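2020-08-17, bench by the window

Paddle gasket layout, second go. Rokeya says the outline is fine as it stands. I doubt it. The corners look right to me but I don't trust the stem, and the Zekent drawing never gave a length for it. 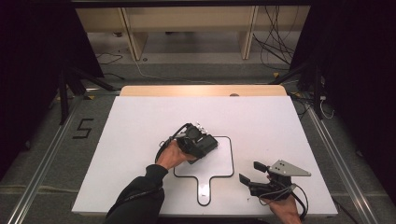
Outline on the board

Thin black line, rounded square, handle off one side. Lutz wants 3 mm added all round for the Florkier housing. He has no measurement to back that up, so I left it alone.

The open strip is narrow and I can't see it holding its shape through 53 cycles, whatever the Mishra sheet claims.
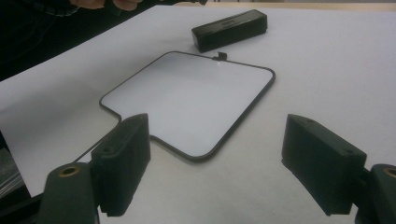 Small tab on the top edge stays for now. If it fouls the lid we trim it. I'd still like someone other than me to check the stem against the old part from May before we order over 3,000 of these.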